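비우기 일기, 겨울 편

안녕하세요, 새해 인사가 조금 늦었어요! 2021-01-12, 올해 첫 편지입니다. 다들 떡국은 드셨나요? 저는 두 그릇 먹고 낮잠까지 잤습니다.

지난 편지 끝에 이사 준비를 시작했다고 살짝 적었더니 답장이 제법 왔어요. 주로 "책은 어떻게 하실 거예요?" 하는 걱정이었고요. 네, 책이 문제예요. 지금 집에서 열두 해를 살았는데, 들어올 때는 용달 한 대로 끝났던 살림이 지금은 어디서부터 손을 대야 할지 모르겠더라고요. 3월에 나가야 하니까 시간이 아주 없는 건 아닌데, 꼭 이럴 때 청소기 필터 같은 걸 닦고 있게 되죠(어제도 닦았어요).

그래서 올해는 순서를 좀 정해 봤어요. 예전에는 방 하나를 통째로 뒤집어 놓고 시작했다가 밤에 누울 자리가 없어서 후회했거든요. 이번에는 하루에 30분, 딱 상자 하나만 합니다. 알람이 울리면 손에 뭘 들고 있든 그만둬요. 첫날은 양말 서랍으로 시작했는데, 짝 없는 양말을 붙들고 한참을 앉아 있었지 뭐예요. 그래도 서랍 하나가 비니까 기분이 얼마나 좋던지, 괜히 몇 번 열어 봤어요.

책은 목록부터 만들었습니다. 세어 보니 400권이더군요. 더 될 줄 알았는데 생각보다 적어서 조금 서운하기도 했고요. 기준은 "다시 펼칠까?" 하나만 두려고 했는데 금방 무너졌어요. 다시 펼치지는 않아도 책등만 봐도 좋은 책이 있잖아요. 대학 때 헌책방에서 산 시집은 표지가 다 닳아서 제목도 안 보이는데 결국 데려가기로 했습니다. 반대로 요리책은 과감하게 정리했어요. 어차피 저는 휴대폰으로 레시피를 보니까요!

그리고 상자 이야기. 저는 원래 새 상자를 잔뜩 사는 쪽이었는데 이번에는 택배로 받은 걸 모아서 쓰고 있어요. 큰 상자에 책을 가득 담았다가 들지도 못하고 도로 꺼낸 사람이 바로 접니다. 책은 작은 상자에, 이불이랑 쿠션은 큰 상자에. 다들 아는 이야기인데 저는 이걸 허리로 배웠네요. 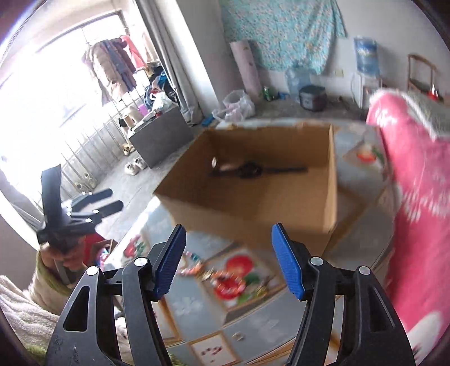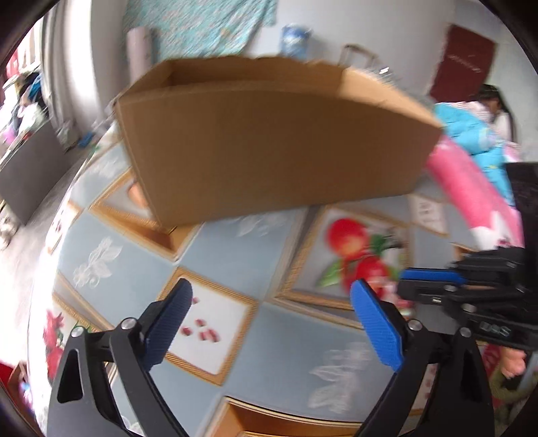 두 장 다 갈색 종이 상자.

Comfort Eshun 님은 지난 편지에 이런 답장을 보내 주셨어요. 상자 겉면에 "부엌", "거실"이라고만 쓰지 말고 새집에서 언제 열 것인지를 같이 적어 두라고요. 첫날 밤, 첫 주, 그리고 천천히. Comfort Eshun 님은 지난번 이사 때 전기포트가 어디 들어갔는지 몰라서 사흘이나 차를 못 마셨대요. "천천히"라고 적은 상자는 한 해가 지나도록 그대로 있었고, 결국 열지 않고 친척 집에 보냈다고 합니다. 그 안에 뭐가 있었는지는 아직도 기억이 안 나신다고요.

읽고 나서 당장 굵은 펜을 사 왔어요. 제 "첫날 밤" 상자에는 수건, 칫솔, 휴지, 잠옷, 가위, 멀티탭이 들어갑니다. 컵라면도요. 짜장면을 시켜야 이사라는 분들도 계시겠지만 저는 이삿날 저녁이면 너무 지쳐서 뜨거운 국물이 당기더라고요. 여기 하나만 더 넣는다면 뭘 넣을지 답장으로 알려 주세요. 다음 편지에 모아서 실을게요.

제일 어려운 건 역시 편지랑 사진이에요. 서랍장 맨 아래 칸에서 오래된 엽서 뭉치가 나왔는데, 읽기 시작하니까 알람이고 뭐고 다 소용없었습니다. 여행지에서 친구가 보낸 것도 있고, 주소를 잘못 써서 저한테 되돌아온 것도 있고요(받는 사람에게 이제라도 전해 줘야 할까요?). 엽서는 한 장도 못 버렸어요. 그냥 과자 통에 다시 넣고 뚜껑을 꼭 닫았습니다. 종이류는 맨 마지막에 하라던 엄마 말씀이 맞았어요. 처음부터 이걸 붙잡았으면 아직 양말 서랍도 못 끝냈을 거예요.

휴대폰 사진도 덩달아 들여다봤는데 무려 2,179장. 이건 이삿짐도 아니니까 모른 척하기로 했어요. 흔들린 하늘 사진만 조금 지웠습니다. 비슷한 하늘이 왜 그렇게 많은지요.

책은 지금까지 236권을 골라 놓았어요. 동네 헌책방에 먼저 여쭤보고, 안 받으시는 책은 아파트 게시판에 나눔 글을 올릴 생각이에요. 혹시 책 나눔을 해 보신 분 계시면 요령 좀 알려 주세요. 시간을 정해 놓고 문 앞에 두는 게 편한지, 한 분씩 약속을 잡는 게 나은지 모르겠어요. 저는 낯을 좀 가려서 문 앞 쪽으로 마음이 기울고 있긴 합니다.

다음 편지에서는 화분 옮기는 이야기를 할게요. 키가 저만 한 고무나무가 하나 있는데 이 친구를 어떻게 데려갈지 벌써부터 걱정이에요. 겨울에 화분을 옮겨 보신 분들 경험담도 환영합니다. 감기 조심하시고요, 저는 이제 알람 맞추러 갑니다!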